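Lusterik Workwear Patches and Name Tapes
Frequently Asked Questions
Last updated December 19, 2025

Artwork and Proofs

What file types do you accept?
Vector files are preferred: AI, EPS, SVG, or a PDF exported from a drawing program. PNG and JPG files are accepted for simple text patches, but edges will be redrawn by hand and a redraw fee applies. Screenshots and photos of an existing patch can be used as a reference only. If you no longer have the original artwork, send a sample patch by mail and mark the package for the attention of Itzel Jaramillo in the artwork department. Samples are not returned unless you ask for this on the order form.

How small can lettering be?
Minimum letter height is 4 mm for woven patches. Embroidered patches need larger letters, and the limit depends on the typeface. Serifs and thin strokes fill in when stitched. The proof will flag any text below the limit, and we will not run the job until the artwork is changed or you sign the small-text waiver.

Do punctuation marks cost extra?
No. Periods, hyphens, ampersands, and accents are treated as part of the text. Type them in the text field exactly as they should appear. We do not correct spelling, capitalization, or punctuation, including a period at the end of a company name.

How are colors matched?
Thread and yarn are matched to our stock chart, not to your screen. If your company has a brand standard, enter the color reference in the notes field and we will choose the closest stock thread. Custom-dyed yarn is available on orders of 3,000 pieces or more. White on a mid or dark ground gives the best legibility at a distance. Dark blue on black is permitted but is not recommended for backs of shirts.

How many proof rounds are included?
Each order includes 2 rounds. Further rounds are billed at the hourly artwork rate. A proof stays open for 90 days, after which the order is canceled and any deposit is credited to your account.

Construction and Backing

What is the difference between the Flerard and Hiebert lines?
Flerard patches are woven. The design is formed by the yarns themselves, the surface is flat, and fine detail holds well. Hiebert patches are embroidered on twill with a merrowed or heat-cut edge. They are thicker and stiffer, and they stand up better to abrasion from tool belts and pack straps. Both lines are available with sew-on, heat-seal, or hook-and-loop backing.

Which backing should I choose?
Sew-on is the default for garments that go through an industrial laundry. Heat-seal is suitable for home laundering and for fabrics that tolerate the press temperature. Hook-and-loop is intended for outer garments where the patch moves from one item to another. The loop side must be sewn down; adhesive loop does not hold through washing.

Can heat-seal patches go on moisture-wicking shirts?
Sometimes. Many performance knits are finished with a coating that stops the adhesive from bonding, and some will shine or shrink under the press. Send a spare shirt for testing before placing a large order. If the test fails, we will quote for sew-on instead.

Does a patch need a merrowed edge?
A merrowed edge only works on shapes with gentle curves or square corners. Rectangles can have either edge. Heat-cut edges lie flatter and are the usual choice for patches that sit under a harness or a backpack.

Placement

Where should a back patch be located?
Center the patch between the shoulder seams, with the top edge below the yoke seam if there is one. On T-shirts, measure down from the collar seam and keep the same distance across all sizes. A large patch placed too high will buckle when the wearer raises both arms. A patch placed too low disappears under a jacket hem or a tucked waistband.

Will a stiff patch restrict movement?
A small rectangle will not. Wide patches across the shoulder blades can be noticeable on stretch fabric, especially in jobs with a lot of bending and reaching to floor level. For these garments, specify the woven line with sew-on backing, stitched around the perimeter only.

Can you apply patches to garments we already own?
Yes, through the Gollano application service. Garments must be clean, sorted by size, and listed on a packing slip. Used garments that arrive unwashed are returned at your cost. We do not apply patches over existing embroidery – remove it first, and allow for the needle holes and any unfaded area underneath.

Washing and Wear

How should patched garments be washed?
Turn the garment inside out, wash in warm or cool water, and tumble dry on low. Do not use chlorine bleach. Do not iron directly on a heat-seal patch; press from the reverse side through a cloth.

The corner of my heat-seal patch has lifted. Can it be fixed?
In most cases. Cover the patch with a cloth, apply a household iron at the setting shown on the care card, hold without sliding, and let it cool flat. If the adhesive is contaminated with lint or fabric softener, it will not bond again and the corner should be stitched.

Do colors run or fade?
Stock yarns are colorfast under the washing instructions given above. Some fading from sunlight is normal on outdoor garments and is not covered by the warranty. Black shirts usually fade sooner than the patch.
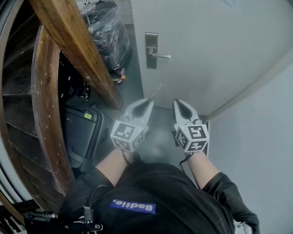
Reorders and Contact

How do I reorder?
Quote the job number printed on the packing slip. Unchanged reorders skip the proof stage and go straight to scheduling. Account questions go to Mesfin Gebru. Warranty claims go to Dulce Escobedo and should include the job number, the garment's fiber content, and the washing method used.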